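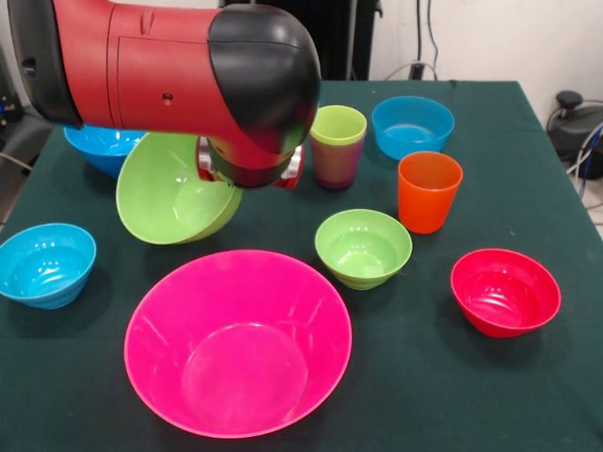

The Galholm is a tabletop voting booth. Folding, three panels and a writing shelf, made for polling places, caucus sites, town meetings, union votes, student elections. Sets on whatever table the building has. Church hall, school cafeteria, fire station, it's all the same to the booth. Covered tables are OK too, and a dark green cloth like the one under the bowls makes a nice plain background for it, just pull the cloth flat before you set the feet down. Wrinkles are what make a booth wobble. If the cloth hangs way over the front, pin it up so voters don't step on it. Booth ships flat, opens by hand, no tools.

Sold as: one carton, 2 booths
Color: light gray panels, navy trim
Made by: Flurkinis
Availability: in stock

Page updated Friday, November 29, 2019. Primary season orders are already coming in, please read the shipping part before you call.

What you get

Two booths per carton. Each booth is a back panel and two side panels, hinged, plus the shelf, which drops in from the front and locks the sides open. Four rubber feet, already on. Instruction card pocket on the back panel, inside, at eye level for a seated voter. Pen clip on the right. You can move the clip to the left, it slides out and goes back in on the other side.

Pens not included. Ballots obviously not included.

No printed seal or county name on the stock version. Some customers want their seal on the outside, see Custom printing further down.

Panels

Corrugated plastic, same kind of stuff as a good yard sign but thicker. Wipes clean with a damp rag and dish soap. Don't use solvent, it clouds the surface and takes the navy trim off. Tape residue comes off with rubbing alcohol if you go easy.

Side panels are cut on a slant, taller at the back. That's so poll workers can see a voter is there without seeing the ballot. Last year's version had square sides and we got complaints from people running the room, couldn't tell which booths were taken. Slanted is the only version now. If you have the older square ones the shelves still interchange, hinges don't.

The shelf

Most questions are about the shelf so here goes. It is the writing surface and it is also the lock. Without the shelf the side panels will fold in if somebody leans on them. So don't run the booth without it, even if the table underneath is smooth and you think it's fine.

Shelf has a small lip on the front edge, keeps the pen from rolling off. Lip is low enough for a long ballot to hang over it. If your county uses a two-sheet ballot, voters can put the finished sheet against the back panel, there's room.

Do not stack filled ballot boxes on the shelf. It's made for writing. One site did this and then sent the shelf back as defective.

Lighting

A booth like this throws some shade, more if the room lights are behind the voter. The Haleck clip light is made for the top edge of the back panel. Battery, switch on the cord, aims down. Sold separately. You don't need one in every booth, most places put them on the row away from the windows and that's enough. Batteries also not included, sorry, shipping rules.

Any clip light will hang on there if the jaw is wide enough. We only tested the Haleck.

Accessible setup

The tabletop booth is good for seated voters if the table is. So check the table first. Knee clearance, no crossbar in the way, space to turn a chair behind. Put the accessible booth at the end of a row, side nearest the door, and leave the chair out or have one close by that's easy to move.

The booth itself does not make your polling place compliant with anything. We get asked this a lot. It's one piece. Your state and county have their own checklists and those are what count, go by them over this page every time.

Table layout

Face the open side of the booths toward the wall, or have the rows back to back with the voters on the outside. Don't have people walking behind voters to get to the ballot box. Sounds obvious but rooms get set up at five in the morning in the dark and it happens.

Round tables don't work well. The feet want a straight edge. A square table is good for one booth or a pair back to back, long folding tables for a row. Clear everything off first – coffee, sign-in sheets, dishes, leftover flyers. Campaign flyers especialy, people drop them in the booth and leave them, so have somebody look in each one on a regular schedule through the day. 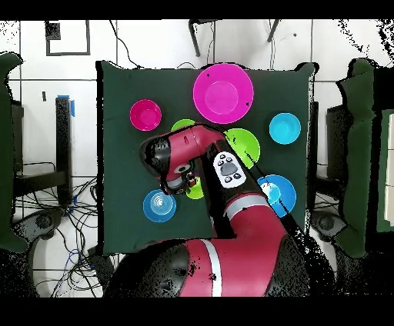 Carrying and storage

Folded booths go in the Palumbo case. Soft case, shoulder strap, zipper on three sides, clear window for a precinct label. Holds one carton's worth, shelves go in the inside sleeve so they don't scuff the panels. If you're hauling to a lot of sites in one truck, stand the cases on edge, don't lay them flat in a pile. The ones on the bottom get creased hinges and then the panels won't open square.

Store dry, out of the sun. Basement is OK if it's a dry basement. Not next to a furnace. The plastic relaxes if it gets hot for long and you'll see it in the hinge first.

Check them in August if you vote in November. Open every booth, drop the shelf in, look at the feet. That leaves time to get parts. Every October we get the same calls from sites that opened the closet the week before, and we do what we can, but there's a limit.

Replacement parts

Shelf, single
Rubber feet, bag
Pen clip
Card pocket, clear
Trim strip, navy

Hinges are not a replacement part, they're part of the panel. If a hinge is split you need the panel set. Under warranty we send it, past warranty you buy it. Tell us square sides or slanted when you order. If you don't know, send a picture of it from the side.

Custom printing

County seal, city seal, school crest, union local number. Goes on the outside of the back panel only. We don't print on the inside, and we won't print candidate names, party names, slogans or ballot measure wording anywhere on a booth. Please don't ask, it's a no each time. Same with the case.

Minimum for printing is 300 booths. Send vector art. A screenshot off your website is not going to look right blown up. You get a proof by email, nothing gets printed until you sign the proof, and the clock on your order doesnt start until then either.

Under the minimum, a lot of places just buy their own vinyl decals and stick them on. Works fine. Wipe the panel first.

Shipping

Stock orders leave the warehouse in 7 business days. Custom orders take longer and the date will be on your proof. Freight for big orders, parcel for small. If it's freight we need to know if you have a dock or need a liftgate, and a phone number for somebody who will really pick up. Truck won't wait.

Count cartons and look for crushed corners before you sign. Write damage on the delivery slip. Without that we can't claim it and it turns into a mess for everybody.

We take purchase orders from counties, cities, towns and school districts. Everybody else card or check. Tax exempt, send the certificate with the order, not after.

Returns and warranty

Warranty is 2 years, from the ship date, covers hinges, shelf and trim under normal use. Doesn't cover solvent damage, heat damage, or booths left out in the rain at a curbside site. They're indoor booths.

Unused cartons can come back, original box, customer pays freight. Used ones can't. We can't take returns the week after an election from people who wanted a rental. We don't rent. Some counties lend to each other, worth asking the one next door.

Common questions

Can we use it for early voting that runs for weeks?
Yes. Wipe them down each night. Check the feet now and then.

Does it work with a tablet or a ballot marking machine?
No. Too shallow for most of those, and no cord opening. Paper ballots only.

Left-handed voters?
Move the pen clip. Or take the clip off and put pens on the table, lots of sites do that.

Will it fit our old cases?
Maybe. Older Flurkinis booths were a bit narrower. Measure the inside of your case against the spec sheet before buying.

Can one person set it up?
Yes. Open the sides, drop the shelf in front edge last, push down til it clicks.

Do you have a standing version?
Not in this line. There's a leg kit being worked on, no date on it, don't plan an election around it.

To order, use the form or fax the PO. Put the product name on it, Galholm tabletop, and how many cartons, cartons not booths. People mix that up and end up with double.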